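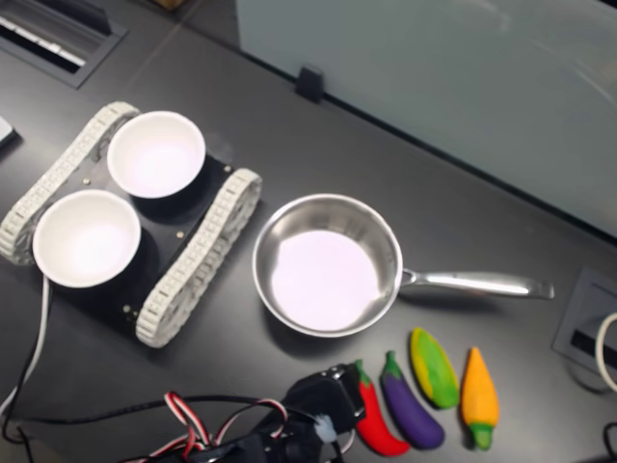
Listening at the Small Concert: Project Report
Vittoria Sorrentino and Thomas Morelli
Monday, March 31, 2025

1. Why we chose this subject

We both go to concerts, but before this project we had never asked other people why they go. Our question was simple: do people who know the songs already enjoy the evening more than people who were brought by a friend? We chose the band Trovum, which played two evenings in December at the Gilbert, a small hall in Wuvton with 288 places.

2. What we did

We gave a paper form to people in the queue and collected it at the exit. The form had one page and asked how many songs the person knew, with whom they came, and which song they would like to hear again. We gave out 77 forms and received 70 back. Some were difficult to read, as the light near the exit is weak.

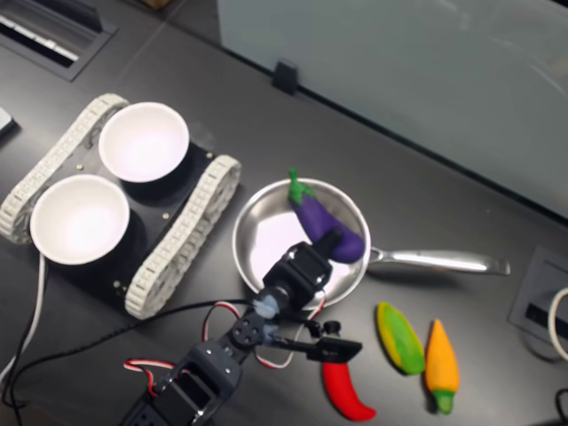
3. What we found

The people who came with a friend and knew no songs gave almost the same marks as the fans. This surprised us. The fans were more strict: several wrote that the singer changed the ending of "Burum", which they prefer as it is on the record. The newcomers chose this same song most often.

The second evening got lower marks for sound. Thomas stood near the left speaker and agrees with them.

4. Problems

We asked only one audience, so we cannot say much about other concerts. Also, the question about age was badly written and we did not use the answers.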